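Osusura Bottles: two-arm tabletop demonstrations
Data card, revised 22/02/2022 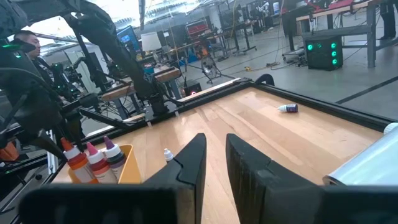 Osusura Bottles is a set of teleoperated demonstrations for training manipulation policies on small dropper bottles. It holds 909 episodes recorded at the Tenico lab, 4 of them with known sync errors (see sync_errors.txt).

Contents
Each episode folder contains wrist camera video, joint positions for both arms, gripper opening and a one-line task string. Episodes longer than 3,000 steps were dropped.

Tasks
Pick up a bottle lying on the table. Stand it in the tray. Take a bottle out of the tray. Bottle positions were reset by hand between episodes.

Splits
Train and validation are split by operator. Every 16th training episode is also copied to a small debug set.

Known limits
One table, one room, daylight mixed with lamps. The background was not cleared, and people may be in view. Labels do not record which bottle was touched first. Gripper opening is uncalibrated on the oldest episodes.

Contacts
Recording: Damilola Wike
Labels and splits: Anouk Van Wijk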